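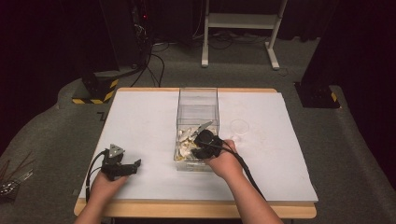 Acrylic box

An acrylic box is a container made of clear acrylic sheets joined along their edges. It is used in homes, shops and workrooms for keeping small or light things which should stay visible. Many acrylic boxes are rectangular and have no lid.

Uses

The open box is common for sorting work. Light material such as crumpled paper, dry shells or packing scraps can be heaped at one end, and the pieces are taken out from above. A small round dish is often kept beside the box to receive the selected pieces. On a white tabletop the fallen fragments of dark material are easy to find, but pale ones are easily missed.

Construction

The walls are cut from sheet and glued with a solvent cement. Fikri Raju, in the handbook "Clear Containers" (Lindness, 379 pages), writes that a good joint has no bubbles and that the edges should be polished before gluing, never after. The workshop Kirine in Serkeslow produced a long open model under the catalog number 832. It was sold until December of its ninth year, and the later model 51 had thicker walls.

Care

Acrylic is lighter than glass but it scratches more easily. It is washed with lukewarm water, mild soap and a soft cloth. Alcohol and window cleaner can cause fine cracks, mostly near the joints. Dry rubbing gives the walls a static charge, and then small paper pieces stick to them.

See also

Display case
Sorting tray
Popescu tray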